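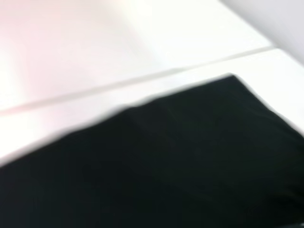
Textile Care and Folding – Gosero Linen Services

The Textile Care and Folding department handles everything that happens to a cloth between the drying floor and the dispatch shelf. Inspection, sorting by shade, folding, stacking and labelling all belong to us. Washing and pressing are run by separate departments and have their own pages.

What we handle

Most of our work is flat goods: table linen, napkins, aprons laid flat, glass cloths and drapes for event hire. The stock list currently runs to 1,031 separate lines, counting each size and shade as its own line. A little under half of these are white or ecru. The remainder are coloured, and of the coloured goods black is the largest group by a wide margin.

Black cloth is sorted and inspected apart from everything else. It shows lint that would pass on any other shade, and repeated laundering moves it towards brown or green at a different rate for cotton and for polyester. A black napkin that looks correct alone may look wrong beside a newer one. For this reason we grade black goods into three shade groups, A to C, and a customer's order is always filled from a single group. Group C goods are withdrawn from table hire and offered as backing drapes or cut down for cleaning cloths.

Work surfaces

Folding and inspection are done on white surfaces. Dark goods have a clear outline against white, so an edge that has pulled out of square can be picked up before the first fold is made. White also shows loose fibre left behind by the previous piece. Surfaces are wiped between batches and always when changing from dark goods to light.

Lighting is kept bright and is not adjusted during a shift. White goods are inspected on a grey mat placed on top of the surface.

Inspection

Each piece is opened out fully and checked on both faces. The order is fixed:

Hem and corners, for dropped stitching
Body of the cloth, for holes, pulls and thin areas
Surface, for lint, wax and residue
Shade, against the reference swatch for its group

A piece that fails on stitching goes to repair. A piece that fails on surface goes back to washing with a tag stating the fault. Any piece returned to washing twice for the same fault is taken out of circulation and examined by Dehua Jiang, who keeps the fault register and decides whether it can be kept.

Folding

The standard fold for table linen is lengthways in half, lengthways again, then across to the width of the shelf. Hems are kept to the inside. Napkins are folded to a square unless the order states otherwise. Heavier drapes are folded by two people and are not stacked more than ten high, as the lower pieces take a hard crease that does not drop out on hanging.

Seams in a work surface should not be used as a guide line for a fold. The front edge is the only edge that is checked for straightness. New staff are shown this on their first morning and most of them need reminding at least once.

The methods in use are set out in the Tenis manual, which was written in-house and is now in its fourth revision. It covers folds, stack heights and label positions for every line we hold. Copies are kept at each work area – please do not mark them. Corrections should go to Beverley Naylor for the next revision, due in November.

Stacking and labels

Napkins are banded in tens and boxed in lots of 200 or 500. Tablecloths are stacked by size and wrapped singly where the order is for event hire. Labels carry the line number, the size in centimetres, the shade group if there is one and the initials of the person who folded the batch. Initials are used to trace faults and for no other purpose.

Boxes for the Matić account use a landscape label on the short side. All other accounts use the long side.

People

Jonalyn Marquez is head of department. She sets the work plan and is the contact for account queries.
Angus Pearce runs the folding floor and trains new starters.
Zixuan Guo is responsible for shade grading and holds the reference swatches.
Dehua Jiang keeps the fault register and liaises with the repair room.
Beverley Naylor edits the manual and manages labels and box stock.

Training

Training lasts about 2 weeks. The first week is spent on napkins and glass cloths, the second on tablecloths up to the middle sizes. Round cloths and drapes are added later. Shade grading is taught separately and requires a colour vision test.

Visits and enquiries

Customers may visit the department by arrangement, in the morning, and should report to the Skikari building entrance. Please bring a sample if you are asking us to match an existing cloth. The sample should be laundered and unpressed, and large enough to lay flat beside our swatches – a whole napkin is ideal. Samples are returned with the quotation.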